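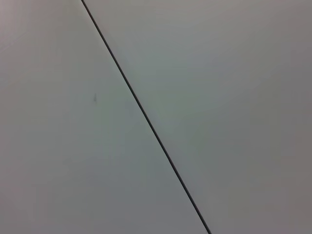
Household Textiles and Domestic Life Group
Publications > Working papers > Storage at home > Section 4

We use cookies to remember your reading preferences. Accept | Manage settings

4. Open weave and the smell of stored linen

4.1 Why the container matters

People who keep sheets and towels for a long time hold strong views on where to keep them, and one of the great pleasures of this study has been hearing those views in full. The Stidum interviews alone gave us 261 separate remarks on smell (far more than on creasing, fading or moths, which we had expected to lead). "Stale", "shut in" and "like a suitcase" came up again and again, nearly always for linen kept in lidded boxes or deep drawers. Linen from baskets was described quite differently, and often with real affection!

The older household manuals in the Courtois collection say much the same. They tell the reader to let cloth "have its air" and to turn the pile every September, before the heating season. What they leave out is how much air is enough, and that is the gap we wanted to fill.

4.2 The weave

We sorted containers by how freely air can pass through the sides, leaving the base and lid for Section 5. Solid-walled boxes sit at one end and open wirework at the other. Woven baskets fall in between, and they are a wonderfully varied family. A basket with a stout plaited border may have quite a fine wall beneath it, and the border tells you very little about the airflow. The wall is the part to look at, ideally against the light.
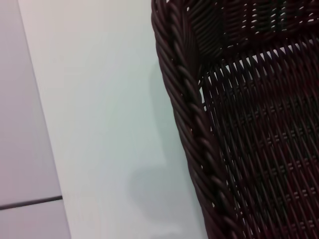
Figure 4. Dark brown basket with a thick braided rim; light shows through small gaps in the woven side wall.

Synthetic rattan deserves a word of its own. Several people at Stidum were sure that "plastic wicker" could not breathe, and it is true that the strand itself takes up very little moisture. Willow and cane do take some up, and give it back slowly. Yet the gaps between strands do most of the work in either case, and in our trials a synthetic basket with an open wall did better than a willow one woven tight and varnished. We were delighted by this result, as synthetic baskets are cheap, easy to wipe down and already found in a great many homes.

4.3 The Worimano and Alel trials

Cotton pillowcases were washed in plain soap, line dried and folded in four. They were then stored for 45 days in two houses, Worimano and Alel. Worimano is a stone cottage with a cold north bedroom; Alel is a newer flat with steady heating and small windows. Each house had the same set of containers, kept off the floor and away from outside walls. At the end the pillowcases were handed to a smelling panel, who scored each one from 1 (fresh) to 5 (musty) without being told how it had been kept.

The scores moved in the same direction in both houses, which pleased us very much. Cloth from open-walled baskets was scored fresher than cloth from solid boxes, and the difference was larger at Worimano, the damper of the two. At Alel the boxes did fairly well, and a few of the panel could not tell them from the baskets at all. Packing made a difference too: a basket filled to the rim lost much of its advantage, with the middle of the pile scoring close to the boxes. Dust was the price of all this airflow, and it settled mostly on the top fold. A loose cotton cover dealt with most of it and had no clear effect on the scores.

Filed under: Laundry and linen, Basketry, Damp homes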